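Zornenora Publishes Care Routine for Two-Arm Shelf-Stocking Cell

GARNOTVILLE, April 25, 2025 – Zornenora today released the setup and care routine it uses for the two-arm cell at its Garnotville workshop. The routine covers the gripper fingers, the cables and the rail mounts, and is free to download for anyone who runs a similar bench. It was written with Gretura, the integrator that handles repairs on the cell.

The cell handles drink cans and bottles on a white tabletop with a shelf unit at the back. Glass bottles lying on their sides put the fingertips close to the table surface, and most of the wear shows up there. Under the new routine the fingers are checked every 600 picks, by eye and with a straightedge. A finger goes back on only if its tip closes flat against the other one. Fingers are replaced in pairs.
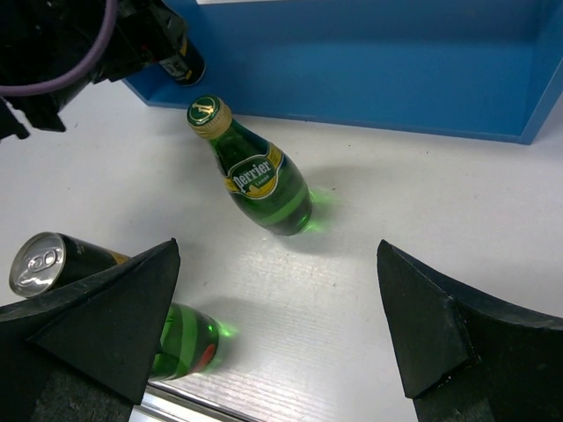

Gripper fingers close to the tabletop, with a green glass bottle and cans.

The second part of the routine deals with cables. Each arm has a purple cable that runs from the gripper module over the wrist and along the forearm. Gretura found that most of the stops logged in the cell's first months came from a loop that had been tied too short. The wrist could not turn all the way without pulling on the connector. The written rule is now to turn the wrist to both ends of its travel by hand, power off, before any tie is closed. Ties are cut and replaced after every wrist repair, never slid along.

The third part covers the rail. Both arms are bolted through black mounting plates, and a plate that has moved even slightly will throw off every taught position on the shelf. Technicians check the plate bolts every 12 weeks and again after any hard contact. If a plate has moved, the arm is taught again at 7 points, starting with the two ends of the yellow shelf board. The full check takes some 3 hours with both arms parked. 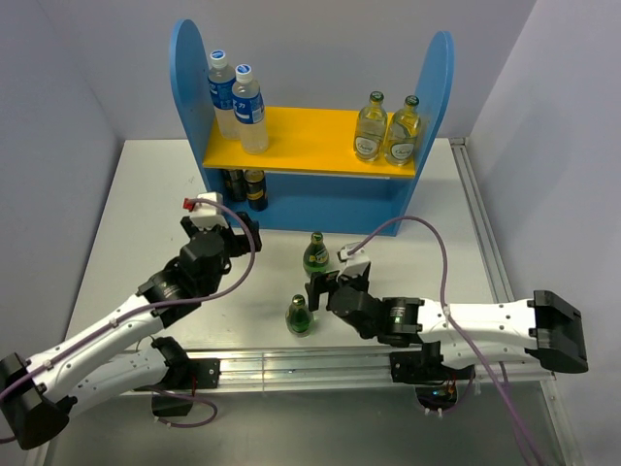 Halilović, which runs a similar bench and tried a draft of the routine, said that the cable section alone was worth the download, but that it would like to see the bolt check done more often on cells that handle full glass bottles. It also asked for a table of torque values in place of the current text.

Zornenora said the torque table will be part of a revised version planned for June. The interval for the bolt check stays as it is for now – users with heavier loads are free to shorten it.

The routine comes as a printable checklist with a separate sheet for each arm. Spare finger pairs and cable ties can be ordered from Gretura. Requests for the checklist should be sent to the Zornenora service desk in Garnotville.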